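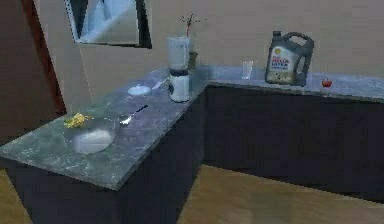 **Thread: House rules for sim kitchens – how strict should we be about object placement?**

**marblehead_tess** wrote:

Hi all, and good morning from a very rainy Sunday! I've been asked to write up good practice for our rendered kitchens at Hilano, the ones we use for pick-and-place and tidy-up tasks, and I would dearly love some opinions before I put anything in stone. We have 1546 layouts now and everyone who built them had their own habits, bless them. My draft so far:

- Every task object has to rest fully on a surface or fully in a container at reset.
- Anything that isn't food safe is tagged as a hazard, and the policy may not set food next to it.
- Glass and other see-through items get a flag, so people can filter them out for early training.
- A scene that breaks a rule goes back to its author with a note.

The one at the top is a good test, I think. There's a jug of Shell Helix Ultra on the same counter as a plate and a drinking glass, and the yellow food is partly up on the rim of the shiny dish. Would you pass it?

**gantry_owl** wrote:

I'd fail it on the food alone. If your reset rule says "fully on or fully in," then half on a rim is a fail, and you can't go soft on the very first one. We let those through at Tarigan and spent 2 months arguing over what counted as a successful pick.

The jug I would keep! A tidy-up robot has to know that motor oil doesn't live with the dishes, and it can't learn that from spotless kitchens.

**pell_and_pinion** wrote:

Gently disagreeing with the owl (hello again!) on the food. Real breakfast ends up on rims. My mother's certainly did. If you reject every messy start you get a lovely clean benchmark and a robot that's lost the moment somebody eats in front of it. I'd rather see the rule say that the start state is *recorded* – on, in, or leaning – and let the scoring deal with it.

**lleg_robotics** wrote:

Léonie Le Goff here, I look after the Cleltau scene checks. We settled on a split: strict placement for anything that gets scored, messy placement allowed in a separate set of up to 40 scenes per task. So I'd pass this one into the messy set and keep it out of the scored one.

One more for your draft, Tess: a clearance rule near edges. That little red fruit is close to the front of the counter, and a clumsy approach could send it to the floor. We ask for 8 cm on round things.

**gantry_owl** wrote:

8 is generous. You'll lose half your narrow counters.

**lleg_robotics** wrote:

We did lose quite a few, yes. I still like it for anything that rolls. Plates can go closer.

**marblehead_tess** wrote:

Oh, this is so helpful, thank you all! I'm leaning toward Léonie's split, with pell's on/in/leaning field added for both sets. I'm still torn on whether the oil tag should block a scene or only warn. Does anyone from Lanness still read this board? I remember you had wording for cleaning products that might stretch to cover it.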